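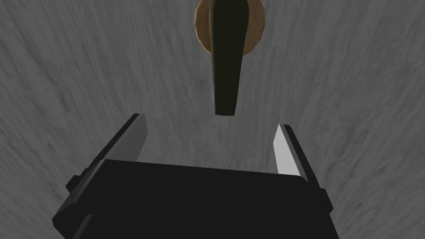
# Simulationszelle Lubis – Einrichtung und Pflege

Datenblatt zum Teildatensatz »Türdrücker«, Projekt Wosum

## Gegenstand

Die Zelle Lubis bildet in der Simulation einen Arbeitsplatz mit Parallelgreifer und Türdrücker nach. Der Drücker sitzt auf einer runden Rosette vor einer grauen, gemaserten Fläche. Die Handkamera blickt von hinten und leicht von oben über den Greifer, dessen Finger bei der Annäherung geöffnet sind.

## Umfang

Der Teildatensatz enthält 300 Episoden in 8 Konfigurationen. Nach der Sichtung wurden 23 Episoden als fehlerhaft gekennzeichnet; sie verbleiben im Bestand und sind in der Spalte `status` vermerkt.

## Einrichtung

1. Szenendatei `lubis_basis` in Plamitus laden.
2. Greifer in Grundstellung fahren und vollständig öffnen.
3. Kameraversatz gegen die Referenzdatei prüfen. Die Spitze des Drückers muss zwischen den Fingern erscheinen.
4. Kontaktparameter der Fingerflächen einlesen.
5. Probelauf ohne Aufzeichnung durchführen.

## Pflege

Nach jeder Änderung am Greifermodell ist die Kalibrierung zu wiederholen. Abweichungen sind im Änderungsprotokoll einzutragen – auch dann, wenn sie innerhalb der Toleranz liegen. Die letzte Überarbeitung der Kollisionskörper erfolgte im April.

## Bekannte Einschränkungen

Die Beleuchtung ist fest eingestellt. Der Rand der Rosette liegt teilweise außerhalb des Kamerabildes und eignet sich nicht als Bezugspunkt.

Diese Website verwendet Cookies. Einstellungen verwalten | Alle akzeptieren

© Gristwood · Kontakt · Impressum · Nach oben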